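Notes from the Tandgate open house

I got back last night with sore feet and a tote bag full of handouts, and I want to write this up while I still remember which room was which. The Tandgate lab opens its doors once a year in May, and this time I managed to get a spot on the long tour - the one that goes upstairs to the simulation group as well as through the hall with the real arms.

The hall is great fun, of course. Kids were lined up three deep at the Dunstan arm, which hands you a sponge ball and takes it back if you hold still. But the upstairs part is what I'd been hoping for, and it was worth the trip all by itself. Ikhsan Khoo runs the group, and he met us at the stairs with a cup of coffee in each hand, gave one away to a stranger and started talking before we'd found chairs.

His project is called Akow. The question behind it is simple to say: if you have several versions of a robot's control program, can you find out which is best without running every one of them on a real robot? Real trials are slow. Someone has to reset the table each time, and the arm has to be watched. So the group builds rooms and tabletops in software, runs each version there many times over, and then runs a much smaller set on the hardware to see if the ranking holds up.

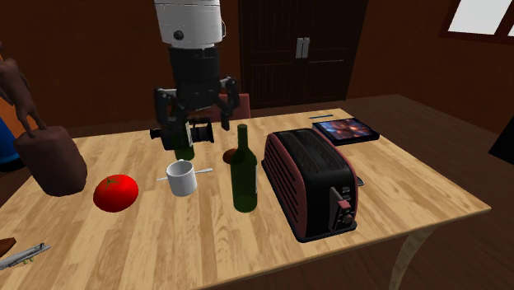 Akow's tabletops are messy on purpose, and I loved that. Khoo said their early ones had a single block on a bare surface, every version passed, and they learned nothing at all. Now the program that builds them pulls from a library of 700 objects and drops them wherever they'll fit. One had a tomato, a mug and a big red and black toaster sharing a table with two green glass bottles, and the gripper was down so close to the farther bottle that its own parts were hiding most of it. I'd never thought about how much an arm gets in the way of its own view! Khoo said layouts like that are the ones they look at hardest, and that plain colored blocks would never have led them there.

Then came the numbers. They ran 3,000 simulated trials for each version, and 187 real ones in total, split across the versions as evenly as they could manage. The best version in software was also the best on the real arm, and so was the worst. The middle of the list got shuffled a little - 3 versions were so close together that Khoo wouldn't put them in order, and I liked him for saying so. He was also clear that the success rates themselves don't match. Everything scores higher in software. It's the order they trust, and only for picking things up and setting them down.

Somebody from the Ikholm robotics club asked about glass, and we spent a good ten minutes on it. Shiny and see-through things are hard to render in a way that fools a vision system the same way real glass does, and they're still working on it. I took two pages of notes and can read maybe half.

If you go next year, sign up early for the upstairs group and eat first. The sandwich line was very long, and the tour won't wait for you.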